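Tallow issues service notice for Tian rear hub freehub spring

Bicycle maker Tallow has issued a service notice for the rear hub fitted to its Tian commuter and light-trail bikes, after dealers reported pawl springs losing tension well before the first scheduled overhaul. The notice covers 1,375 bikes, all sold with the 32-hole hub and the three-pawl freehub body. Bikes with the older cup-and-cone hub are not affected.

The fault shows up as slip under load. When the rider pushes hard from a standstill or on a steep grade, one or more pawls can fail to seat fully in the ratchet ring, and the cranks move forward a few degrees before the drive engages. Tallow rates the risk of injury as low but asks owners to stop riding out of the saddle until the part has been changed.

According to Leena Hirvonen, who heads drivetrain testing at Tallow, the springs came from a batch that was heat treated outside the specified temperature range. Samples pulled from returned hubs had lost almost 60 percent of their rated tension. Pawls and ratchet rings from the same hubs measured within tolerance, apart from light rounding on the leading edge of some pawls.

The repair replaces the springs and all three pawls as a set. Dealers are told to clean the ratchet ring, inspect each tooth under magnification, and refill with a light freehub oil. Grease is not to be used on the pawls. The heavier grade supplied with early bikes slows pawl return in cold weather and can hide a weak spring during a bench check. Bearings are to be left in place unless they feel rough when turned by hand.

Owners can identify an affected hub by the letter code on the non-drive flange. Codes ending in R or S fall under the notice. A hub already repaired carries a dot of blue paint next to the code. The work is free, and proof of purchase is not needed as long as the frame number can be read.

Yaneth Zapata, service manager at the Plutstead distribution center, said kits began shipping to dealers in April and that shops with a large number of registered bikes were supplied first. Bench time is set at 3 quarter-hour units per wheel, including removal and refitting of the cassette. Shops that find tooth damage should return the complete wheel to Plutstead and will receive a built replacement.

The Ester, which shares its frame and fork with the Tian, uses a different freehub with a star ratchet and is outside the notice. Tallow has not changed the recommended service interval for either model. Replacement wheels will carry a new code ending in T.

Riders who have fitted a cassette with a different spacing should mention it when booking, as the spacer stack has to go back in the same order. Aftermarket end caps should be removed by the owner before the wheel is handed over.
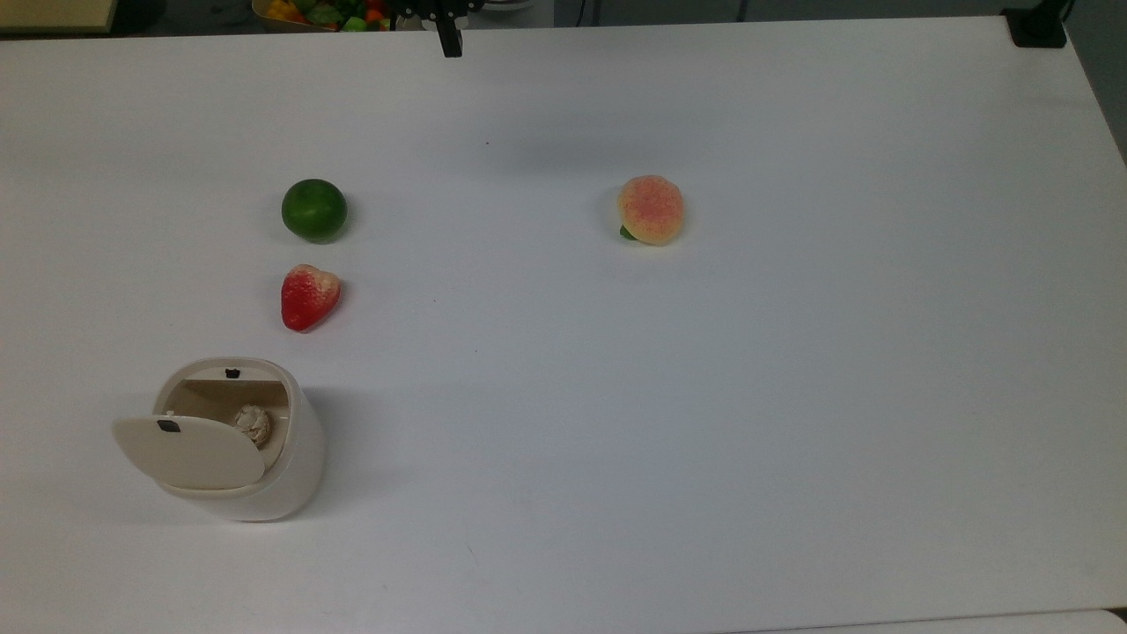

More cycling news

Plutstead canal path to close overnight for resurfacing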